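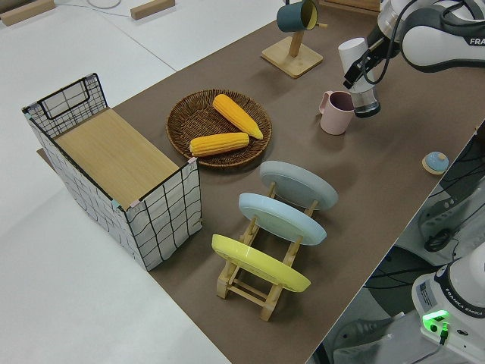 Can a gripper be judged from its data sheet? Only in part, and the part you can judge is seldom the part that will let you down.

A data sheet gives you stroke, closing force, weight and perhaps a figure for how closely the fingers return to the same position. These are honest numbers as far as they go. They were taken with a clean test piece, held squarely, by people who knew where it would be. Your cup will have a handle on the wrong side.

This chapter is about comparing grippers, and the arms and cameras that go with them, on ordinary household objects. It asks for more patience than Chapter 5 did and it promises less. By the end you should be able to set up a fair trial between two grippers, write down what happened, and say how little the result proves. Readers hoping for a league table will be disappointed.

We begin with a claim that turns up in one form or another in most sales brochures: that a parallel gripper handles 'everyday items'. Which items? Raelene Bolger put the question to the makers of the Stuvberg two-finger gripper and was sent a list of 178 objects. She went through it line by line. A good many turned out to be the same box in different sizes, and there were no thin plates on it at all.

Plates are worth a moment's thought. Standing on edge in a rack, a plate offers a gripper its rim, and two flat fingers can close on that well enough. Laid flat on a table, the same plate is a different problem, and a gripper that scored full marks on the first may score nothing on the second. Both trials could be reported as 'plate, picked'.

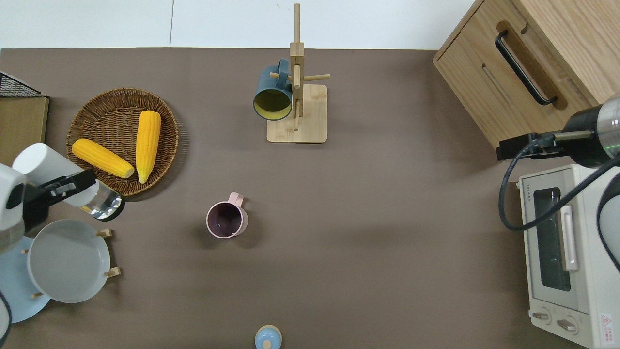

The same goes for cups. A finger inside the rim and a finger outside is one kind of grasp; squeezing round the body is another. Glass adds trouble of its own, this time for the camera, as many depth cameras see straight through it or report a surface that isn't there. If the grasp then fails, the gripper tends to get the blame. In the Partington trials, which we return to in Section 6.4, the Lemon gripper and the Forkance gripper were each given 300 attempts, and the gap between them all but closed when the camera was moved.

So be wary of large totals. A run of 2,000 grasps sounds convincing – until you learn that the objects were put back in the same spot each time. Before reading on, write down what you would want to know about such a run, and keep the list for Exercise 2.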